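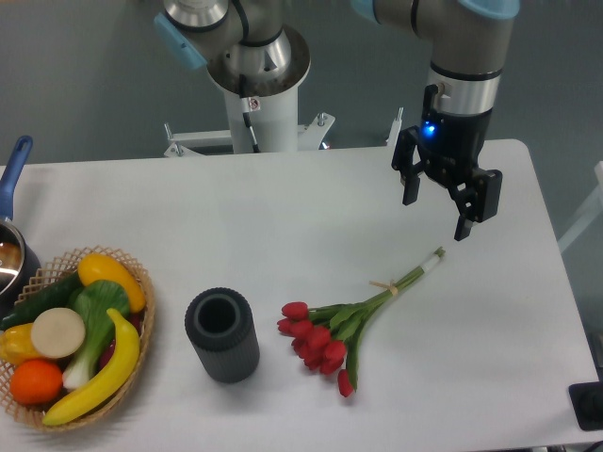
Re: Gripper money for next year

Last updated: August

Kathleen Fahy wrote:
> Before I put numbers in the sheet I need to know three things.
> Do we buy a second gripper or a second table? Does the Vorna
> quote include cables? And can the tulip task stay as it is?
> Bogdan says the stems need softer pads.

Kathleen,

Taking the last one first. The task can stay. Tulips and the ribbed vase cost us next to nothing, and they tell us more about finger opening than blocks would. I'd keep the basket of play produce on the table too, so the layout matches what we already have.

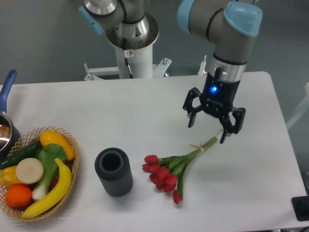 Gripper open over the stems, vase in the middle of the table.

On the gripper: the Vorna quote is 2740 for one unit with the wrist cable. Pads are extra, 60 a pair. Spare fingers are 45 each and I would order four. Nazareno asked Worunon for a price on the same size and they have not answered – I would not hold the budget for them.

The second table can wait. Zoila measured the bay and we would have to move the frame to fit it, and that is a bigger job than the table.

Bogdan is right to raise the pads. With the fingers closed just under the flower heads, there isn't much room for a thicker pad before it starts pressing on the blooms. I suggest one pair of the soft ones to try, and no more until he has used them. We should also put aside up to 1000 for mounts and fasteners. Last year we had no line for that and it came out of Erno's travel. 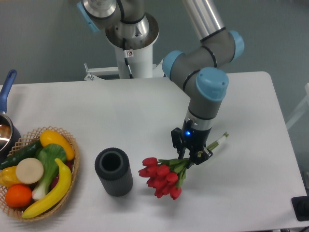
What I need back

- Kathleen: whether the gripper can go on this year's sheet or has to wait for the next one.
- Bogdan: part number for the pads.
- Nazareno: a yes or no from Worunon, if you get one.
- Zoila: the bay measurements, in the shared folder please.

Vorna's price is good through the end of the month.

Kirsty Baird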